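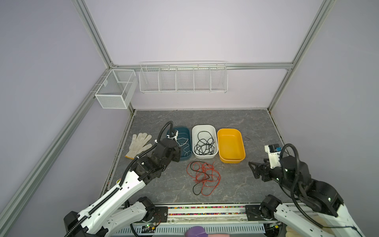 Progress report to Utton: good practice for robot sorting cells

Prepared by Shirley Bélanger, Sakell

Period covered: June to September

Summary

The grant pays for a short code of practice for small firms that use robot arms to sort scrap cable. Two of the four parts are now in draft. The third is being tested in our own cell, and the fourth has not been started. We expect to finish on time.

Work done

We logged 1489 picks in the period against a target of 1000. Each entry gives the arm used, the type of cable, the tub it was meant for and any stop. Paquette checked a sample of 300 entries against the recordings and asked for 20 to be corrected. Most of these had the wrong stop code. The list of codes has been shortened and staff have been shown the new one.

Part 1 (entering the cell) and Part 2 (stopping and restarting) went to Mastatel for comment in July. Their main request was that the restart steps fit on one page, and we have done this.

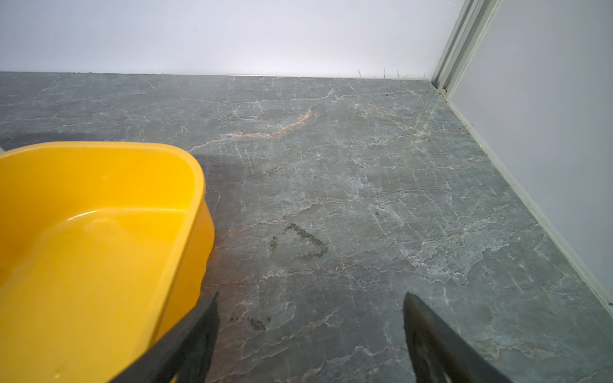 Part 3 deals with housekeeping between runs. Our first draft only said that the cell should be "clean", and operators read this in different ways. The new wording names the places to check: the inside of each tub, the open floor, the foot of the walls and the corners. Dark marks on the floor like the two beside the yellow tub must be wiped up before the next run, and so must specks along the wall trim. The check is signed by the person who does it.

Still to settle

Gloves and other personal items. The draft says nothing should be left on the cell floor once the arms are powered. Two operators would prefer a marked spot inside the cell. We will bring both options to the next review.

Cable outside the tubs. We need a clear rule on how far a loose bundle may spread before a person has to stop the arms and gather it.
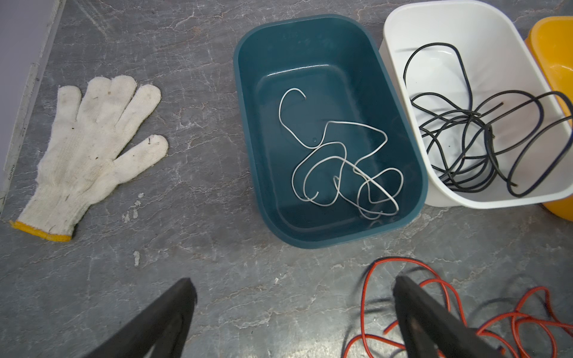

Next period

Finish Part 3 and begin Part 4, on training records. Mastatel has offered a second site for the trial. No change to the budget is requested.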